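Shared kitchen: common questions
Stomlow House, ground floor. Updated 2022-10-11

Who can use the kitchen?
Anyone with a room on the Ledesma or Losen side. Avach residents have their own kitchen upstairs but may use the oven here when theirs is booked.

How long can I leave something on the stove?
As long as you stay in the room. Pans left with food in them overnight get emptied and put on the shelf by the door.

Can I put baking pans on the burners?
You can set one down there to cool if the burner is off. Don't heat it that way — thin metal warps.

What do I do with leftover cooking liquid?
Broth, tea and pasta water go down the sink. Oil and fat go in the jar, which holds 1000 ml. Start a new one when it's full.

Where do lids go?
On the wall hooks, knob facing out. Serving forks and spoons hang with them. Plates go upright in the rack.

Is there a charge?
It's 4 dollars a month, added to your May statement for the whole year. Replacing a lost pan costs up to 40.
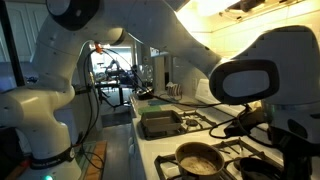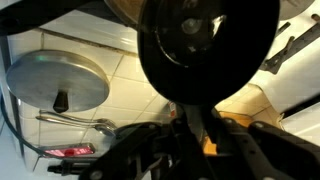

The stove and counter, then the lid and utensils.

Comments

Could the answer on lids say what to do with the ones that have no knob? I've been leaning mine behind the plates and they slide down every time somebody takes one out.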